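Pravville Lab Notes Home | Papers | Data | People | Contact

3.2 Collecting demonstrations by hand

I'll be upfront that this is the part of the project I enjoyed most, so it runs a bit long. For the Tandska set we dropped teleoperation completely. I held the gripper in both hands, did each task at the table, and let the recording run. All the cup episodes come from the rig in Figure 2.

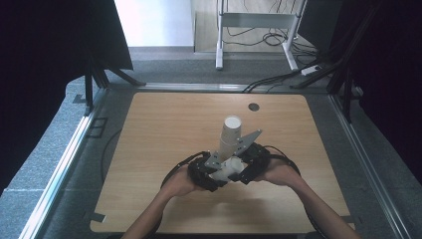
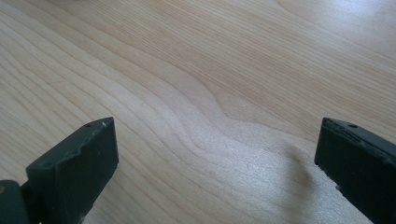

Figure 2. Top: the hand-held gripper with a paper cup in its jaws, head view. Bottom: view from a camera on a hand-held gripper, fingers apart over the wood.

We recorded 700 episodes in total, most of them in July, in blocks of 16. Why 16? That was how many I could do before my wrists got sloppy (you can see it in the trajectories, which start to wobble at the end of the longer pilot blocks). Between blocks I put the cup somewhere new on the tabletop and tried hard not to fall into favorite spots. I failed at that a little, and the start positions lean toward the near half of the table.

Each episode keeps two streams, head and gripper. We went back and forth on whether the head stream was worth the disk space! In the Piltlow baseline it was thrown out before training, and the policy did fine on plain reaching. Cups were another story. Once the jaws get close, the gripper stream loses most of the context, and the policy would commit to a grasp too early and tip the cup over. With the head stream added back, early closing mostly went away on our held-out starts.

The wood grain gave us more trouble than I expected. Our first encoder latched onto it as a landmark, so we now shift and rotate the gripper crops during training. Glare on the tabletop is still a weak point, and random brightness changes only got us part of the way there.

I trimmed the episodes with Skinner, our in-house cutting script, which looks for the first and last jaw movement and keeps a short margin on either side. It's crude but fast. Anything it flagged I went through myself, with a lot of coffee, and the ones I couldn't make sense of got dropped before the split described in Section 3.3.

Contact the Pravville group | Copyright Pravville Lab Notes | Back to top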